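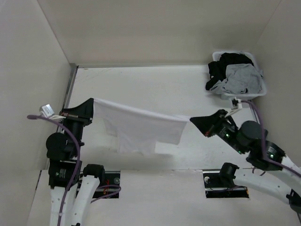

Search reviews Go

August
By Carol Furnival

Jovetti White Tee: A Long Love Letter, With Complaints

I have been buying plain white shirts for most of my grown life, and I'm sorry to say I have opinions about them (my sister Asabe will tell you I have too many!). So when Jovetti brought out a new white tee this summer I ordered 2, one to wear nicely and one to wear for painting the porch.

The cotton is lovely. It has some weight to it, so you don't see every seam of what's underneath, and it's soft at the neck from the first morning. I wore mine to lunch at Ladi Ekwueme's and she reached over and felt the sleeve before she'd even said hello.

Folding is where we fell out a little. I like to pick a shirt up by the shoulders, give it one good shake and lay it face down, and this one is cut so wide that the sleeves flop back over each other every time. You get used to it. I now fold the sides in first and then the sleeves, and it sits flat in the drawer next to my old Plondgate ones, which are thinner but much better behaved.

Washing has been easy. Mine go in cold with the other whites and dry on the line, and the hem has stayed straight. The collar on the porch shirt has gone a bit wavy, but I was rough with that one.

I'd buy it again, maybe a size down. I do wish they made a longer one for tall people like my husband.

Related reviews
Fomport Drying Rack, Second Look
Linen Shirts for Hot Kitchens, by Konrad Kuster
Ogundipe Pillowcases After One Winter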